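Kinnear Striders
Minutes of the June club meeting
Start 7:00 p.m., Tandine Community Room
Chair: Theophilus Addo
Minutes: Jalen Benavides

1. Minutes of the last meeting
Approved with one correction. The hill session meets at the Satavlow parking lot, not the trailhead.

2. Membership
The club has 186 paid members. Renewal reminders go out by email next week. Anyone who pays by check should hand it to Jalen at a Tuesday-group run or mail it to the club box.

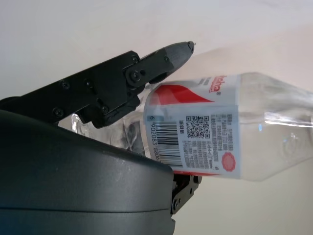 Late renewals will keep their race discount until the end of the month. After that they pay the full entry fee.

3. Tandine Trail Relay
Teams of 5, same as last year. The park office has agreed to the route, but wants the second exchange point moved to the north side of the creek – Theophilus will walk it and send a new map. The relay budget was set at $3,000. Timing takes up $2,000 of that. A motion to drop the finisher shirts and buy more food was carried, with two against.
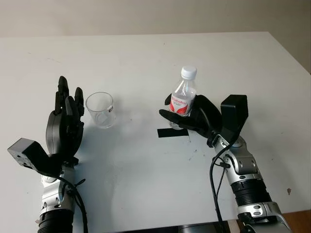
White tabletop with two robotic arms.

4. Cususus track nights
The school will let us use the track through the summer if we are off it by 8:30 p.m. Spikes are fine. Strollers and dogs are not allowed inside the fence. Theophilus will reply to the school and ask about the restrooms, which were locked twice last month.
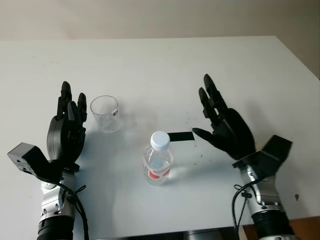 Page 2

5. Beginner group
The run/walk group has outgrown one leader. Jalen will lead a second group at the slower pace. Both will start from the Kinnear library steps.

6. Other business
Lost property: one gray glove, one car key. A request for a winter bus trip was held over to the next meeting.

Meeting closed at 8:20 p.m.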